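Unit 3 handout: Blocking notation and the prompt book

Read before the workshop on the Hadura scenes. Bring a pencil, an eraser and the two ground plans from Unit 2. Ink is not accepted in any prompt book submitted for this course.

3.1 Terms

Blocking: the planned movement and placement of performers on stage.

Cross: a movement from one stage area to another. Written X.

Counter: a small adjustment made by one performer in response to another's cross. Written Ctr.

Cue: the word, action or count on which something happens. A movement cue and a light cue may fall on the same word but are recorded in different columns.

Standby: the warning given before a cue.

3.2 Page layout

The script page goes on the right and the blocking page on the left. Left-handed students may reverse this, but must do so for the whole book. The blocking page carries a small ground plan at the top and numbered notes below it. Numbers start again at 1 on each page. The same number is written in the script, directly above the word on which the movement starts. If the movement starts in a pause, put the number between the words and circle it.

Do not number by scene. In a scene with 69 movements, a cut of half a page means renumbering everything that follows.

3.3 Stage areas

We use the nine-area grid: UR, UC, UL, R, C, L, DR, DC, DL. Left and right are the performer's, facing the audience. For in-the-round work the grid is replaced by a clock face, with 12 at the control booth. Halás uses a mixed layout, thrust for the first act and end-on for the second, and its prompt book therefore needs two keys. State at the top of each page which key applies.

3.4 Writing a movement

Order of information: who, action, where, manner if needed. Use the character's initial in a circle, never the performer's. Understudies read these books.

(M) X DL to bench, sits
(T) Ctr R
(M) rises on "letter," X UC, stops
(K) ent UL, X below table to C

"Above" means upstream of an object as seen from the audience, that is, on its upstage side. "Below" means on its downstage side. Students mix these up every year. Write the furniture in the note whenever a path passes it — "X to C" alone leaves the path open.

Manner is recorded only when the director has set it. "Slowly" is a note if it was given in the room and survived two runs. Motive is not recorded. It belongs in the director's notes or the performer's own script.

3.5 Devised work

In a devised piece the script may not exist when blocking starts. Two methods are in use on this course.

a) Action score. Each unit of action gets one line, with a title agreed by the company. Text is added later in a second column. The Clernbridge group worked this way and had 19 units before any dialogue was fixed.

b) Running transcript. Speech from the improvisation is typed up between rehearsals and blocked as if it were a finished script. More accurate for timing, slower to revise.

Fahad Baloch's notes on Curkis, in the reading pack, show a book that began as (a) and changed to (b) in week 5. Look at the double numbering on his pages for that week. It was kept on purpose so that earlier light cues could still be traced.

3.6 Revisions

Erase and rewrite. Do not cross out. Date the corner of any page that changes after the first stumble-through. When a movement is cut, leave its number vacant until the end of the day, then renumber the page once.

Photocopy or scan the book weekly. The copy does not leave the building.

3.7 Assignment

Prepare a prompt book for one of the Hadura scenes, using the key supplied. It must include:

- ground plan at the top of every blocking page
- numbered blocking for all performers on stage, including those who do not speak
- entrances and exits with the side marked
- one page showing a revision

The book is graded out of 80. Another student will walk the scene from your notes without your help, and the result of the walk counts toward the grade. Due Feb 23, 2023.

Reading for Unit 4: pack, section on calling cues.

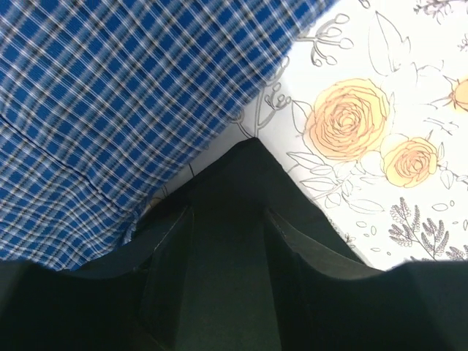

Svetozár Kováčik: On 3.6, I would keep the vacant numbers until the end of the week. We renumbered daily on a devised show and the lighting desk was always one version behind, so every standby had to be checked against the old page. Also, should the clock face in 3.3 be fixed to the booth if the booth is off-center? I have always put 12 at the main entrance and marked the booth separately.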